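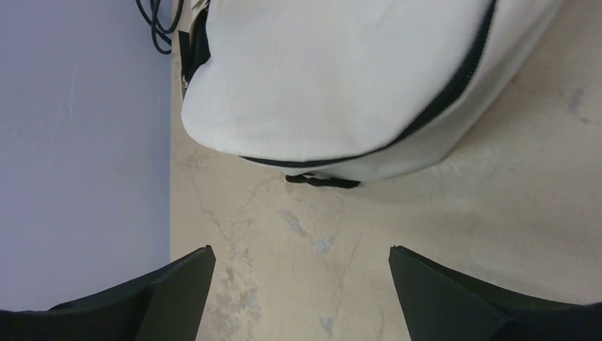
February, after supper, feet up at last. The new Plumero birds came out this morning and I have been thinking about very little else all day, so I may as well put it down while it's fresh. There are six in the winter series, all vinyl, all about as tall as a coffee mug, and the one I've wanted ever since Hjørdis first showed me the drawings is the night heron with the scarf. It's limited to 2,000 and the numbers are stamped on the left foot, in that tiny print I need my good glasses for. I carried the cream-white cloth bag to the store and back, and when I got in I set it down on the beige marbled floor and left it there until I'd had my coffee, which took more willpower than I like to admit. Then I sat down with the heron in my lap and read the foot: 1,665. Not a low number, and not one that means anything to me, but it's mine and I've already grown fond of it.

Lundgren opened at nine. I got there a bit before eight thinking I was being clever, and of course Edvin Backlund was already leaning on the window with a thermos. He collects the Grinport trucks and doesn't care for birds one bit, but his niece does, and he'd promised her the little wren. We had a very nice hour of it, cold as it was. He told me the whole story of the green Grinport tanker with the wrong decal, which I have heard before, and I told him about the puffin I let go at the Tullness toy fair for next to nothing, which he has certainly heard before, so I suppose we're even!

The line was civil. Last fall people were cutting in and a man bought up a whole tray of owls to resell, and it left a sour taste for weeks. This time it was one of each bird per person, and Lovisa at the register stuck to it even when a fellow in front of me tried to talk her into a second heron for his "brother in the car." She was perfectly sweet about it and he got one heron. They've gone up to 65 dollars for the limited ones, and I did stand there and wonder whether I'm a grown woman with any sense. Then she slid it across the counter and I saw the scarf and that was the end of the wondering.

I'd have liked the kingfisher too — the blue is so much deeper than it looked in the preview pictures — but I'd promised myself one bird only until the spring fair, and I kept the promise. Barely. I did walk past it twice.

Called Hjørdis when I was home and warmed up, and we talked until her soup boiled over. She thinks the paint on this series is the best they've done, especially around the eyes, and that the boxes are the worst. I agree on both counts. The window on mine is so thin it crackled when I picked it up, and there's a soft corner at the back already. She keeps everything sealed, and I've never been able to do that. I want to see the feet! We have had this conversation every year and neither of us has budged.

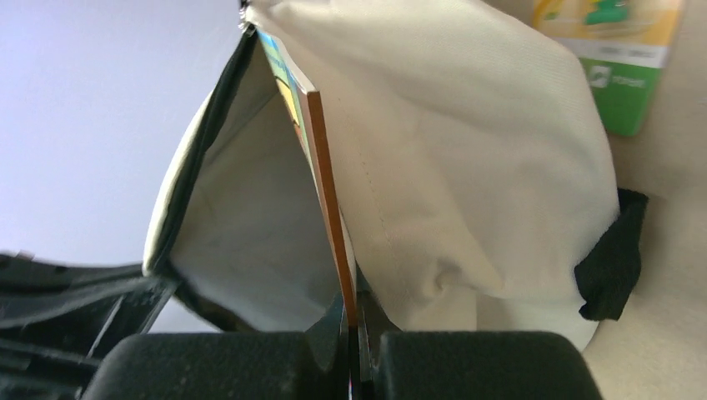

## Shelf notes

Heron is on the second shelf for tonight, next to the two terns, and it looks crowded. The terns lean toward each other as it is. I think the pelican will have to go up top, where the sun doesn't reach, as his bill has gone a little yellow on the window side and I feel bad about it every time I dust him. I asked Gøran Sandberg about the yellowing at the last meetup and he said to leave it alone, that more birds have been ruined by people scrubbing them than by daylight. He's probably right. He usually is about vinyl, if not about much else.

Still looking for the old sandpiper with the crooked tail. Teodor Dalen says he has a spare and might swap it for my second gull, but he has been saying so for two years now and I've stopped holding my breath. I'll bring the gull to the spring fair anyway, wrapped up well, and maybe catch him in a generous mood. If he won't trade, there's a lady from out past Tullness who had a box of early ones under her table last time, not even priced, and I could kick myself for not kneeling down and having a proper look.

I also need to write the heron in the notebook, number and all, before I forget where I put the receipt. It was in my coat pocket, and now I see I've hung the coat out on the porch to air. I'll fetch it in before bed.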